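Velanik Property Offices Forum
Board: Registers and Record Keeping
Topic: Wording of item descriptions in the found property register

Posted by registry_desk_toledo
Thu 18 January

The Toledo office is revising its written instructions for staff who enter found items in the register. The current instructions were prepared when the register was kept on cards. They allow the clerk to write whatever seems sensible, and the results differ a great deal from one clerk to the next.

The register held 1,963 open entries at the end of the last period. Of these, 269 had a description of a single word: "bag," "case," "toy," "scarf." An owner who calls to ask after a gray wool scarf cannot be helped by an entry that reads "scarf" without someone going to the shelf.

We would be grateful to hear how other offices instruct their staff on two matters. Should the clerk name what the item is, or only record how it looks? And is there a fixed order for color, shape and material?

Posted by north_counter

Our office uses a fixed order: color, shape, size, material, marks. The name of the item comes last and may be left blank. The order was adopted for the benefit of telephone staff, who read entries aloud to callers and need the color first.

We do not permit color names taken from fashion or paint. "Teal" was withdrawn after two clerks used it for plainly different items. The permitted list is short, and each color may be preceded by "pale" or "dark."

Posted by iltine_records

With respect to the previous poster, the Iltine office tried leaving the name blank and abandoned the practice. Owners search by name. A person who has lost a glasses case asks for a glasses case, and an entry reading "black, oblong, hard, hinge on long side" is not returned by that search. We require a name in every entry. If the name proves wrong, it is corrected when the item is claimed.

Posted by north_counter

A wrong name is worse than none. The owner searches, finds nothing under the correct word, and does not call again. The entry is never corrected, for it is never claimed.

Posted by sekomine_branch

Both positions have merit, and the Sekomine branch has settled on something between them. The instructions now in force at our counter are given in full and may be copied by any office that finds them useful.

1. Begin with the color. Use one color for the largest part of the item and add a second only where it covers a good share of the surface. State whether the finish is matte or shiny.

2. Record the shape and the feel in everyday words, then any seam, zipper, hinge or closure. Where the use of the item is not certain, stop there. A soft object in matte pale blue, shaped like a capsule with a faint seam down the middle, is to be entered in those terms. It is not to be entered as a pillow, a toy or a pouch on the strength of a guess.

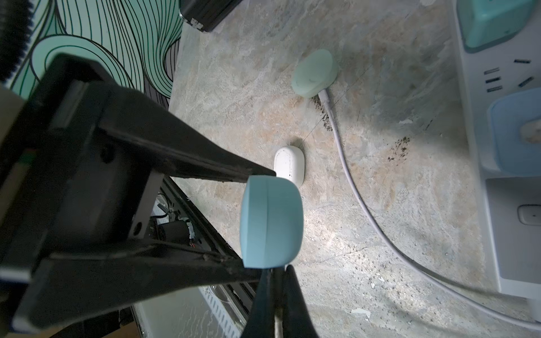
3. Enter a name only when a second member of staff, asked separately, gives the same one. If the two differ, both words go in the search field, which the public does not see, and the name field stays blank.

4. Record marks last. Initials, repairs, stains and serial numbers are kept in the restricted field. They are the means by which a claim is tested and must not be read out to a caller.

5. Do not record value. "Expensive," "cheap" and "old" are opinions.

The description field accepts 200 characters. Staff who run out of space have generally put too much into item 1.

Posted by registry_desk_toledo

Thank you. The hidden search field had not been considered here and appears to answer the objection from Iltine. May we ask whether the second opinion in item 3 causes delay at the counter during busy periods?

Posted by sekomine_branch

It does. Items handed in after a holiday weekend are shelved with a color and shape entry only, and names are added the following morning. The delay has not produced complaints, as few owners inquire on the same day.

Posted by iltine_records

We remain unconvinced that a blank name field serves the public. The hidden search field helps staff, but an owner using the public page sees a list of shapes and colors and must open each entry. Our own figures are not ready for release. Speaking generally, the entries that are claimed soonest are those with a plain name and a plain color, such as "red umbrella."

A further difficulty is the word "soft." One clerk calls a padded case soft and another calls it firm. If feel is to be recorded, there should be a test. Our staff are told to press with one thumb. If the surface gives and returns, it is soft. If it gives and does not return, the entry should say so.

Posted by north_counter

The thumb test is sensible and we would adopt it. It should not be applied to food containers, medicine packaging or anything sealed.

On the matter of umbrellas, no one proposes to leave an umbrella unnamed. Item 3 would produce a name at once, as any two clerks would agree. The rule concerns the small share of items on which they would not.

Posted by lower_station_office

A smaller office may add a point on shape. We ask staff to avoid "round" entirely. It is used for balls, for plates and for anything without corners. Our list reads: ball-shaped, disk-shaped, tube-shaped, capsule-shaped, egg-shaped, ring-shaped. "Rounded" is allowed for corners and ends only.

We also ask that length be measured along the longest side, with straps and handles left out. Before that rule was in place, the same shoulder bag had been entered twice with very different measurements.

Posted by registry_desk_toledo

The replies have been most helpful. The draft for Toledo will follow the Sekomine items, with three changes. The thumb test will be added to item 2, with the exceptions noted by north_counter. "Round" will be replaced by the list from lower_station_office. Item 3 will allow one clerk alone to enter a name from a fixed list of common goods, including umbrellas, gloves, keys, hats and telephones.

The draft is expected to be ready for comment in May and will be posted on this board. The 269 single-word entries will be rewritten from the shelf before then.

Posted by iltine_records

The fixed list is acceptable to this office. Please include glasses cases.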